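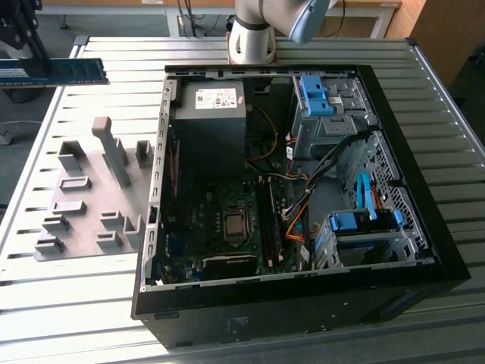 Before anyone orders a kit for the spring repair evenings, I'd like us to go back over Villads's sums. I had the desktop case on its side on the slotted table while I read them, and I don't see the saving. The cooler is off the processor and both memory slots are empty, so that machine needs parts first. A tray to put parts in comes a long way after, and 3000 for a set of trays would buy a lot of memory.

On 2020-01-15 Villads Vigfúsdóttir wrote:
> I've had a look at the Adomaitis sorting boards and I think we
> should get them. Everything that comes out of a case has its own
> place, so you don't end up with screws in a coffee cup. Tetside
> say they cut their strip-down time almost in half. Could we
> agree on 2 sets before the end of the month?
> Villads

Half of what? Tetside take apart 31 of the same office model in a row. We get whatever people carry in, and no two drive cages want the same tray. A molded holder is fine when the part fits it and a nuisance when it doesn't – I said the same in November about the Zorkent drawers, and those are now full of tape.

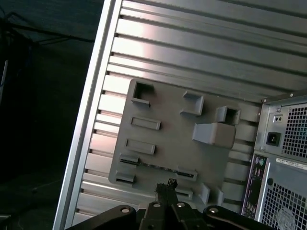
The gray board on the slatted table, with its holders.

I'll grant that the board has rounded corners and lies flat. But look at the two shallow frames on the left, one above the other and nearly the same size. Which is for what? If it takes a printed sheet to explain, people will go back to the coffee cup.

My proposal: one set, on loan if Adomaitis will do that, and we use it for three evenings with Nicanor keeping the times. If it helps, I'll vote for the second set. Until then, please leave the order alone – and does anyone have memory that would suit this machine?

Arnout Verschueren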